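Print | E-mail

Equipment planning: the second arm
11/26/19

The Brokbridge site has asked for an arm of its own in the coming budget year. Shoaib Sethi has drafted the request, with the kitchen handling work at Plirncombe as the basis for the parts list. 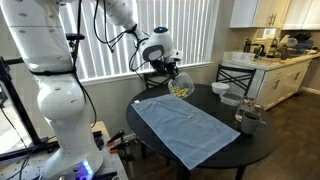 The arm and gripper are quoted together by Jafri under line 814. Mounting hardware is a separate line — bench, clamps and extrusion were left out of the last request and had to be paid for from supplies. 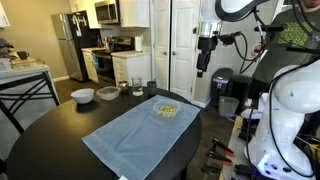 Kitchen setup, Plirncombe, with the table laid for container handling.

Consumables are small but recurring. Sethi has put down $1000 for food containers, towels, tableware and spare cable.

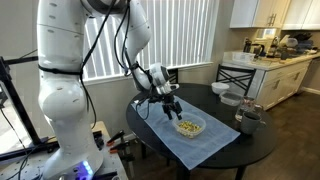 Gripper fingers are budgeted at 2 sets per arm. Denusska quotes 20 working days for delivery, so an order placed in December would arrive after the holidays. 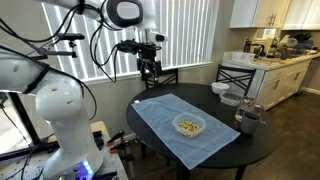 Floor space at Brokbridge is still open. The bench needs to sit close enough to the table for the arm to reach its far edge, and the drawing on file does not show the windows. Corrections to the drawing go to Sohail Swati before the request is signed.

Print | E-mail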